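Furnley Cold Brew Bottle System: User Guide
Section 4: Cleaning and Care 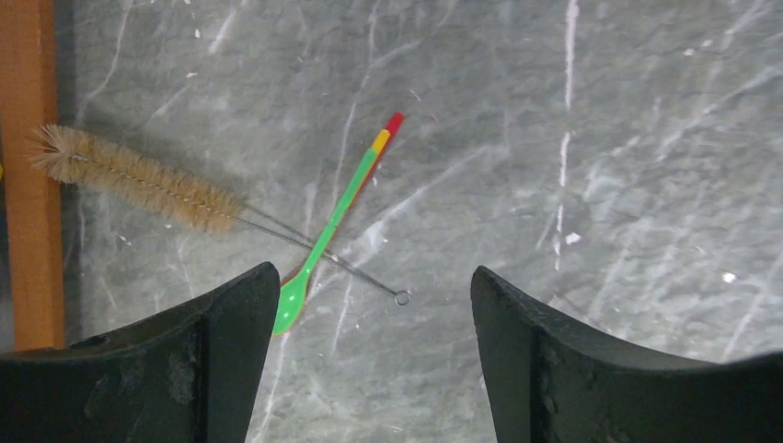 4.1 Before you start

Welcome to the part of the guide that keeps your cold brew tasting great! Coffee oils cling to glass, and they go stale faster than you might think. A bottle that looks clean can still smell like last week's batch, so give it a good sniff before you decide to skip a wash. The good news is that the whole job is quick once you've done it a couple of times, and you probably have everything you need in a kitchen drawer already.

Have these ready:
Long bottle brush (any brush that passes through the neck without force)
Mild dish soap
Baking soda
White vinegar
Clean dish towel
Drying rack or an open shelf

CAUTION: Let the glass come to room temperature before you wash it. Hot water on a bottle straight from the fridge can crack it.

4.2 After every batch

1. Lift out the filter sleeve by its collar and let it drip over the bottle. Don't squeeze the mesh.
2. Tap the grounds into the compost or the trash. Your tomatoes and roses may be happy to have them!
3. Rinse the sleeve from the outside in, turning it as you go. You want the water to push grounds out the way they came.
4. Fill the bottle a third of the way with warm water and add one small squirt of soap.
5. Slide the brush in, touch the bottom, and turn it as you draw it slowly back up. Repeat until you've worked your way around the shoulder, where the oils like to hide.
6. Pour out, rinse twice, and stand the bottle upside down on the rack.
7. Wash the stopper and the silicone ring separately. See 4.4.

Note: Pull the brush out gently. A fast pull flicks soapy water all over your shirt (and the wall, and the toaster).

4.3 Deep clean

Do this every 2 weeks if you brew most days, or once a month if you're more of a weekend brewer. It makes a lovely difference to lighter roasts in particular.

1. Put 2 tablespoons of baking soda into the empty bottle.
2. Add warm water up to the Furnley mark on the glass, put your hand over the neck, and swirl.
3. Leave it for 4 hours, or overnight if that's easier.
4. Brush, pour out, and rinse until the water runs clear.
5. For cloudy glass or hard water marks, follow with equal parts vinegar and water. Wait 6 minutes and rinse again.

CAUTION: Finish and rinse away the baking soda step before you bring out the vinegar. Mixed together in a narrow bottle, they foam up and over the top in a hurry. Never put the stopper on a bottle that has both inside.

CAUTION: Do not use bleach on the filter sleeve. It weakens the seam and can leave a taste.

4.4 Stopper and silicone ring

The ring is the part people forget, and it's usually the reason for a mystery smell.

1. Pinch the ring on one side and roll it off. Don't pry it with a knife or a fork.
2. Wash it in warm soapy water, rubbing with your fingers.
3. Wipe out the groove in the stopper with a corner of the towel.
4. Dry both parts fully before you put them back together.
5. Roll the ring on with the flat side facing down. You'll feel it settle into place.

If the ring has gone loose or has a nick in it, replace it. The spare ring is part number 338 and fits both the Furnley and the smaller Odusley bottle.

4.5 Looking after your brush

Treat it well and it will last for ages. Rinse the bristles under running water after use, shake them out over the sink, and hang the brush with the bristles pointing down. Leave it in the open air until dry. Keep a separate brush for coffee if you can, as anything used on oil or garlic jars will share its memories with your next brew!

Brushes with a wire core should be turned gently and kept away from hard scrubbing on the bottom of the bottle. If the wire is bent and poking past the bristles, stop using that brush on glass.

4.6 Storage

Store the bottle with the stopper off. Put the filter sleeve beside it, not inside. If you're packing everything away for the season, do a full deep clean first, and check the ring again before your first batch back.

4.7 Quick fixes

Coffee tastes dull or sour: Deep clean the bottle and wash the ring.
Sleeve drains slowly: Soak in warm water and baking soda for 4 hours, then rinse from the outside in.
Soapy taste: Use less soap and rinse twice more.
Stopper leaks when tipped: Ring is upside down or worn. See 4.4.

Continue to Section 5: Brewing Your First Batch.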